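Reviews / Software / Betine 3: three months with the grasp planner

Betine 3 review: great planner, picky eyes 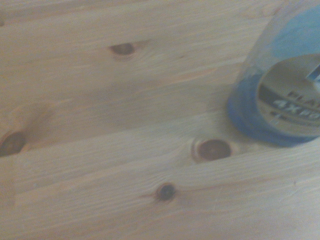 I've been running Betine 3 on our small bench arm since the beta, and the planning side is a joy. You give it a target, it hands back six grasp candidates with scores, and you can drag any of them around in the viewer before the arm moves an inch. I came from Starnon, where changing one approach angle meant editing a config file and restarting everything, so I'm pretty easy to please here! Perception is where I started grumbling. On a pine surface with dark knots like these, the default segmenter kept offering me the wide reddish knot as an object, right next to the blue container I wanted — and it scored the knot higher.

The fix is in the Surface tab. Raise the minimum height from 3 mm to 50 and the flat stuff drops out of the list. I wish the setup wizard mentioned it (I found it in the Dunero forum, of all places). Labels on curved sides still throw the edge finder now and then, and a bit of blur makes it worse.

Planning takes 135 milliseconds on my old desktop, which is plenty fast for me. The Qin plugin for logging is worth adding too, though it hogs disk space, so turn off the raw depth stream unless you need it.

Four stars from me. I'm keeping it, and I'll look again when the new segmenter ships in October.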